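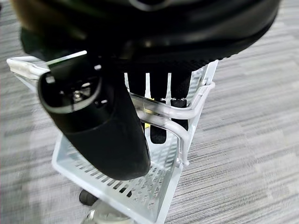 Ticket 2279
Status: Closed
Product: Uvareo desktop label printer
Software: Jaloline Labels
Opened by: Yee-man Ho, Stunside
Subject: Labels creeping down the roll, then a blank one, then all is forgiven

Yee-man Ho wrote:

Hello there, and thank you in advance for reading all of this. I did try the short form on your website but it only gave me a little box and I had rather more to say than would fit!

We have had our Uvareo printer since April and up until last week it behaved beautifully. We use it for jar labels (chutneys and pickles mainly, and my sister's marmalade when the oranges are good). The trouble is that the printing has started to creep. The first label off a new roll is perfect. The next few look perfect too, unless you lay them side by side, and then you can see the name sitting a whisker lower each time. By the time I've done a tray of jars the bottom line, where the best before goes, is falling off onto the backing paper. Then the printer gives a sort of cough, feeds me one completely blank label, and goes back to printing in the right spot as though nothing had happened.

What I've tried so far:

Turned it off and on at the wall. No change.
Took the roll out and put it back. No change, although I did find a peg spring in there.
Printed from my laptop instead of the old computer in the back room. No change.
Cleaned the print head with the wipe that came in the box. The printing is lovely and dark now, but still creeping.

I have 200 jars waiting on the bench for the Choi Street market and I would dearly love not to write them all out by hand. My handwriting is not what it was.

Warm regards,
Yee-man

Support replied, 9.40 am:

Hi Yee-man,

Thanks so much for such a thorough write-up, it saves us a good deal of back and forth. And well done on finding the peg spring, I'm glad that didn't get any further in.

What you're describing sounds like the printer and the software disagreeing over how long a label is. Each time it prints, it moves the roll on by the length it has been told, and if that's a fraction short or long the error adds up until the sensor notices it has lost the gap between labels. At that point it feeds one through to find its place, and there's your blank.

Could you please let me know:

Are these the same labels you've always used, or a new batch?
In Jaloline Labels, under Page Setup, what is the label height, and what is the gap?
Is the little slider under the lid sitting in the middle or off to one side?

No rush on our end, I can hear you've got your hands full with the jars.

Yee-man Ho wrote:

Well, you've made me feel a bit silly straight away, as we did change labels. The old supplier stopped doing the cream coloured ones and I bought some from a stationer in town. They look exactly the same to me. I held one over an old one against the window and the labels themselves match right to the corners.

Page Setup says the height is 60 mm and the gap is 2 mm. I measured the label with my dressmaking ruler and got 60 mm as well, so that part must be right.

I can't find a slider. There's a small clear window under the lid with a speck of something red behind it. Is that what you mean?

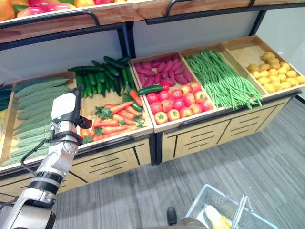
I should also mention that the creeping seems worse in the afternoons, but I may be imagining that. My sister says it's the heat and I say it's that I've stopped paying attention by then.

Support replied, 11.15 am:

Hi Yee-man,

Not silly at all, this catches out plenty of people, and me too when I first started here. The labels themselves may match, but the gap between them often doesn't. Would you mind measuring from the top edge of one label to the top edge of the next? Going edge to edge is easier than trying to measure that thin strip of backing on its own.

The little clear window is the sensor, so you've found the right place. On your model it's fixed and the slider I was asking after belongs to the larger one. My apologies for sending you hunting.

While the lid is up, please have a look at the rubber roller at the front. If it's shiny or has any label glue on it, the roll can slip a touch with every feed. A soft cloth with a dab of rubbing alcohol will bring it back. Turn the roller towards you with your thumb as you go and let it dry before you close up.

As for the afternoons, I'd leave that one to you and your sister, but if you keep the rolls near the stove you could try moving them somewhere cooler.

Yee-man Ho wrote:

Top edge to top edge is 63 mm. I measured it three times and then had my sister measure it, and she got 63 as well, so it's settled.

The roller was filthy! I had no idea it was meant to be grey. It took four goes with the cloth. I haven't changed any settings yet as I wanted to ask before touching anything. Do I change the height or the gap?

Support replied, 1.05 pm:

Lovely, that's our culprit. Leave the height alone and change the gap to 3 mm. Then:

Click Save as Default, so it doesn't slip back when you reopen the program.
Close the lid and hold the feed button down until the light blinks twice. It will push out a few blank labels while it learns the new spacing.
Print a dozen of the same label and lay the first and last next to each other.

If the last one is still lower than the first, send me a note and we'll look at the driver settings next.

Yee-man Ho wrote:

Done, and I could hug you. It fed out three blanks, blinked at me, and then printed the dozen with every one in the same place. I've since done all of the lime pickle and am well into the tomato relish, and the best before is right where it ought to be.

One small thing for whoever writes the booklet: the page about changing rolls says to check the label size but doesn't say a word on the gap. It might spare the next person.

Please close this whenever you like.

Support note:

Gap changed from 2 mm to 3 mm, roller cleaned, sensor recalibrated. Customer confirms fixed. Booklet suggestion passed on to the documentation team. Closed.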